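Versão 3 do cartão. Substitui a anterior, que ainda misturava as regras de gravação com as regras de anotação.

# Utix-Mochilas: cartão de dados e regras de boa prática

Este repositório contém demonstrações de manipulação de mochilas e bolsas com fecho de correr, feitas com braços robóticos e câmaras pequenas no punho. O conjunto tem 2,576 episódios (a vírgula separa os milhares, como nos ficheiros CSV) e foi preparado pela equipa Moreneo para o projeto Utix.

O cartão serve para quem grava, para quem anota e para quem quer treinar modelos com os dados. Pedimos que leiam pelo menos as secções 1 e 2 antes de abrir um pedido de alteração.

## 1. Regras na célula de trabalho

- O operador confirma que o botão de paragem está ao alcance da mão antes de ligar os braços.
- Ninguém entra no espaço de alcance com os braços em movimento. Estar perto é permitido, mas fora da linha marcada no chão.
- Os cabos devem ficar dentro da conduta ou presos à estrutura. Um cabo solto é motivo para parar a sessão.
- O tecido é agarrado pela costura ou pela borda, e nunca pelo puxador metálico com força máxima. Já perdemos dois puxadores desta maneira.

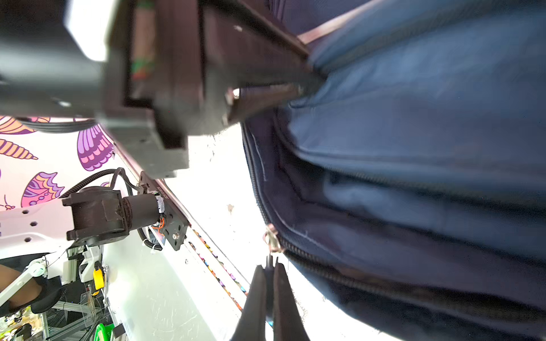

## 2. Regras de gravação

1. Cada episódio tem no máximo 600 fotogramas. Se a tarefa não acabou, grava-se até ao limite e marca-se `incompleto`.
2. A posição inicial da mochila muda entre episódios – deitada, inclinada ou um pouco rodada.
3. Não se corrige a mochila com a mão durante a gravação. Se for preciso corrigir, o episódio termina ali e começa-se outro.
4. A superfície de apoio é escrita no campo `fundo`. Um tecido estampado recebe o valor `estampado`, também quando o desenho é só a preto e branco.
5. As falhas ficam no conjunto. Apagar uma falha só é possível quando aparece o rosto de uma pessoa.

## 3. Anotação

As etiquetas são escritas por um anotador e revistas por outro. A lista de partes é fechada: `bolso_frontal`, `bolso_inferior`, `bolso_rede`, `faixa_refletora`, `puxador`, `alca`, `painel_lateral`. Quando a mochila tem mais do que um puxador, cada um recebe um índice, a contar do mais próximo da pinça. 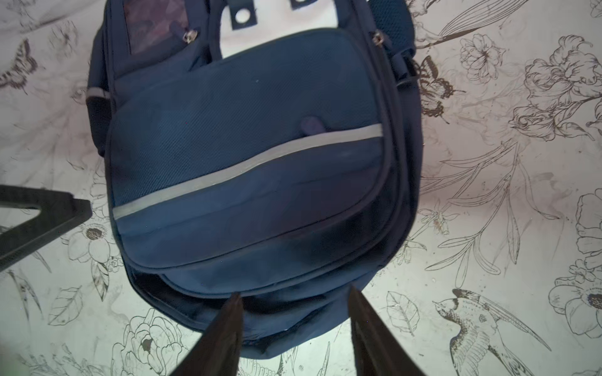
Se o anotador tem dúvida entre duas partes, escolhe `incerto` e deixa um comentário curto. Preferimos uma etiqueta incerta a uma etiqueta inventada. Na última revisão encontrámos 109 episódios com a faixa refletora marcada como fecho, e todos foram corrigidos à mão.

## 4. Limites conhecidos

- Há muito mais tecido escuro do que claro. Um modelo treinado só com isto pode falhar em mochilas brancas.
- A luz é forte em algumas células e os brilhos nas dobras confundem a segmentação.
- As pinças aparecem muito perto da câmara e às vezes desfocadas.
- Os dados não trazem medida de força. Não devem ser usados para justificar a segurança de um robô ao lado de pessoas.

## 5. Uso e contacto

O formato de exportação é o do leitor Akow. O script `verificar.py` compara os campos obrigatórios e deve passar sem avisos antes de cada envio. Erros de etiqueta vão para a página de problemas, com o número do episódio no título.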